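Products > Bench arms > Buying FAQ

Planning a bench cell — questions we get

Updated 26 February 2020. Short answers, we're busy. Ask Godelieve if yours isnt here.

What does the Besby starter bench cost?
Depends on the arm. Bench, rail and gripper quoted together, arm on its own line. Makes it easier for your finance people.

How much table do I need?
More than you think. Measure with your biggest item already sitting on it. A toaster oven eats one whole side. Ours is 800 mm deep and we wouldn't go smaller.

Do I budget for props?
Yes. Separate line. Plates, bowls, a colander, toy food. Cheap stuff, but it gets lost and colours get discontinued so buy 2 of each.

One camera or more?
At least 2 — one over the table, one at the wrist. Order the wrist mount with the gripper, seperate shipping is a pain.

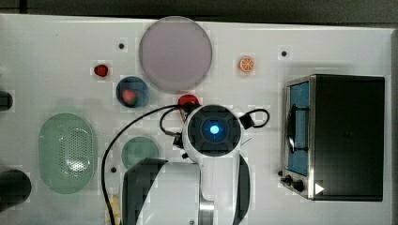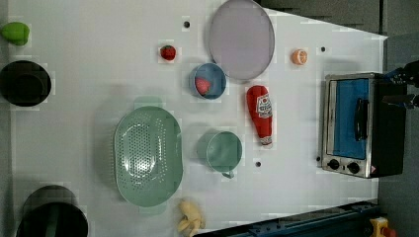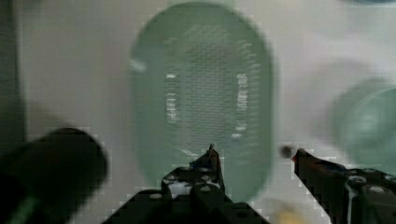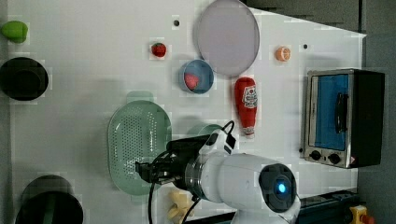 Kitchen bench with the green colander. Third picture is the wrist camera.

Is the emergency stop included?
Yes, on the Besby. On the Pomden it's an add-on, part 532. Don't skip it. Put it where a person can reach it, not behind the arm.

Cables?
Leave slack at the wrist, then add a bit more. Spare set in the first order please, not in month six.

Can we lease?
Through Brerel, yes. Approval is slow. For March delivery get the forms to Elīna Adomaitis now.

Installation?
Quoted after we see your floor plan. Photos of the room help — doors too.

Contact: Godelieve De Graaf, sales desk | © Stevens Automation | Back to top

Related
Besby or Pomden: which bench?
Gripper spares price list
Leasing with Brerel
Floor plan checklist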